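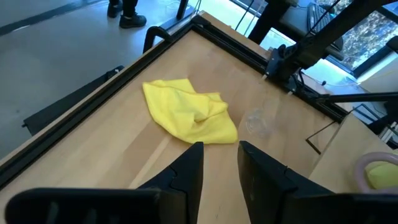
Jui-lin Liu me demande si un chiffon microfibre raye le bois - sa table est huilée et elle n'ose plus y toucher !

Propre, il ne raye pas. Je secoue toujours le mien avant, les miettes font plus de dégâts que le tissu.

Et sous les tasses ?

Je soulève tout, même la petite étagère, et j'essuie dans le sens du fil.

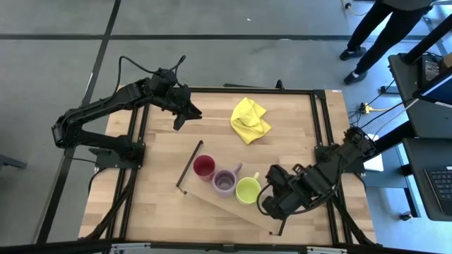 Pour les auréoles de thé, un peu de savon noir dilué et je rince aussitôt (sinon ça colle).

À combien de degrés laver le chiffon ?

À 40, sans adoucissant. 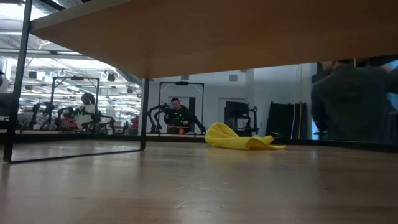 Peut-on garder le même pour le sol et la table ?

J'en prends deux, un pour chaque, et je les lave séparément.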